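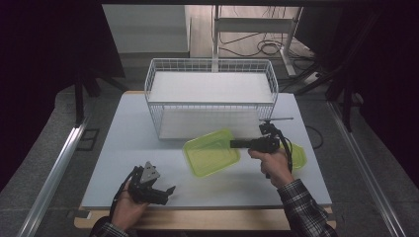
Clearance and return in the Tulten district
Speaker notes — Alcides Macedo
Version of 3/31/20

Slide 1. Opening
Thank the hosts and the Sitlow delegation. Note that the remarks cover clearance of unexploded ordnance on the Tulten side of the ceasefire line only. Political questions concerning the line itself are to be referred to the liaison office.

Slide 2. Situation since December
Shelling ceased in December. Residents began returning before the survey was finished, chiefly to farms along the Amberg road. The survey recorded 70 suspected sites. Of these, 19 lay within the ploughed fields, where mortar rounds had entered soft ground without detonating. Pause here for the interpreter.

Slide 3. Reporting by residents
Most finds were reported by telephone. The centre in Sitlow logs each call, marks the location and sends a team to cordon the site. Emphasize that callers are asked to leave the object where it lies and to withdraw by the path they used to approach it.

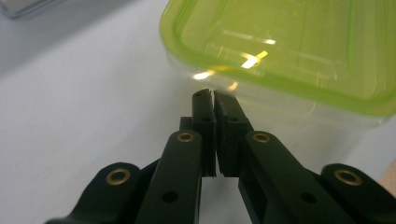

Clear food container with a lime-green lid.

Slide 4. Neutralization
Sappers work to a minimum cordon of 60 metres, extended where the type of shell is not known. Nine sites required evacuation of neighbouring houses. Do not give street names. Two items were moved to the Rüegg quarry for controlled demolition — the remainder were dealt with in place.

Slide 5. Coordination across the line
Notice of each demolition is passed to the other side in advance, so that the sound is not taken for incoming fire. The arrangement is verbal. A written protocol has been drafted and awaits signature.

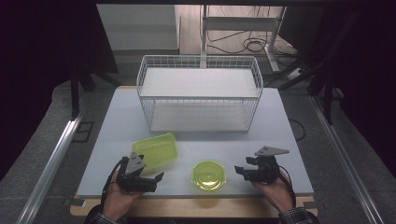 Two-level wire rack, with a yellow-green container and a round bowl in front.

Slide 6. Requests to members
Continued funding for the Sitlow centre through the harvest. Release of firing records, where these exist. A second detector team for the Rüegg sector.

Questions. Casualty figures are to be answered by the medical officer.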